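Gripper fingers: textured pads vs. smooth silicone for two-handed work
Trorkell Forum > End Effectors and Hand-Helds

8 replies

vinthorpe_bench
Nov 6, 2025
Hi all, long post, so get yourself a coffee. We have been going back and forth on finger pads for our hand-held grippers and I'd love some other opinions before I place an order. We've been running the Sosov textured pads since January and I have a loaner set of the Eder smooth silicone ones for comparison. Same housings, same wide lens, same operators, so I think it's a fair fight.

My notes so far, for what they're worth:

1. Grip. The textured pads hold cardboard and painted wood beautifully. The Eder pads are kinder to glossy things, and they don't leave those little grid marks on soft plastic. I did 200 picks with each and the Sosov set dropped fewer, though I'll admit most of my objects were boxes.

2. View. With a lens this wide the fingers and housing take up a lot of the bottom of the picture, so you want a pad shape you can read at a glance. I like the V between the black pads against the light gray housing. You also get the other gripper and its square marker in view when your hands are close together, and a good deal of ceiling if you tip your wrist back.
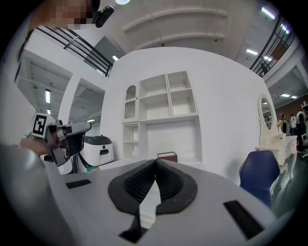 3. Wear. The textured pads get shiny at the tips first. I swap mine after some 30 hours of use, and my coworker Cherry Mae thinks I'm being fussy (she may have a point!).

So, is anybody running smooth pads full time, and do you regret it?

greasy_thumb
I went smooth last winter and went back again. They're lovely on day one and then they pick up every bit of lint in the building. If you wipe them between sessions they're fine, but my people do not wipe them between sessions.

aurelia_grecu
I'm going to disagree a bit, with affection. I don't think 200 picks on mostly boxes tells you much, and boxes are exactly where texture shines. Try mugs, spoons and a shampoo bottle and I suspect your two columns will look a lot closer. Also, black pads are a pain for us in dim rooms. Your hall has ceiling panels and tubes all over the place, but in a small kitchen the gap between the fingers just disappears on me.

vinthorpe_bench
Fair on the boxes, Aurelia, I'll redo it with a proper kitchen drawer's worth of stuff. Do you use a lighter pad, then?

aurelia_grecu
Light gray silicone, cast in house. Ugly as anything, but I can see the edges.

cm_panganiban
Cherry Mae here, and yes, 30 hours is fussy. I've gone well past that on my left hand and couldn't feel any difference.

greasy_thumb
Left hand doesn't count, you only hold things with it!

cm_panganiban
Rude, but okay.

vinthorpe_bench
Plan for now is to keep the Sosov pads on the right hand and try the Eders on the left for a couple of weeks. Aurelia, if you're willing to share the mold file, my messages are open.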